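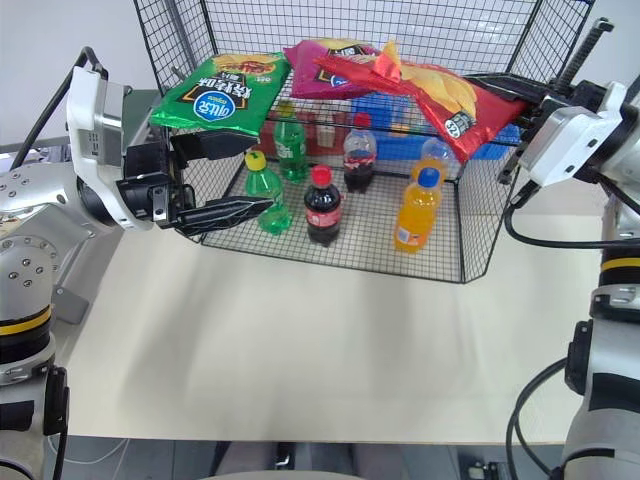

April 2023
Posted by Erkasex

Spent this morning working out snack baskets for the Figueroa Street block sale. We used cardboard boxes last year and the bottoms went soft by noon. This time it's black wire mesh, with the bottles standing up inside and the chips laid across the top: a green bag, a pink one and a big red one with ruffled chips on the front.

Bottles go in first. I tried it the other way and had to take everything out again.

Six bottles is what I settled on for one basket. Two colas, two in green bottles, an orange one and a clear one. You can fit more but then it's a pain to carry up stairs.

Keep the caps up where people can reach them. Red, yellow and blue caps are easy enough to tell apart from above, so the kids can grab what they want without pulling the whole thing over.

Chips never go under anything. I also stopped standing the bags on end between the bottles. They get wedged and then somebody yanks one and it splits.

The mesh lets you see what's left from the side. With the boxes I was lifting flaps all afternoon to check if we needed more soda.

One complaint about wire: small stuff falls through. Gum, loose candy, bottle openers. If you want to put any of that in, line the bottom with a dish towel first.

Prices, for the people who asked. A bottle is $1, a bag of chips is $2. We took in $97 on snacks last September and $53 of that came before lunch.

No, I don't have receipts for the chips. I got them at the Asian grocery next to the Lumora laundromat. The green bag has Chinese writing on it and I can't read it, so please don't ask me what flavor it is. Somebody will have to open one.

Andgate Storage on the corner has the same kind of basket in a smaller size. I'd skip it. The big soda bottles tip forward when the back wall is low. Get one with a tall back and lower sides.

Ice goes in a separate cooler. Don't put ice in a wire basket. I shouldn't have to write that down but it happened.

Still need a second folding table and a cash box with a lid that closes. If you have either one, leave it on my porch before Friday and put your name on it with tape.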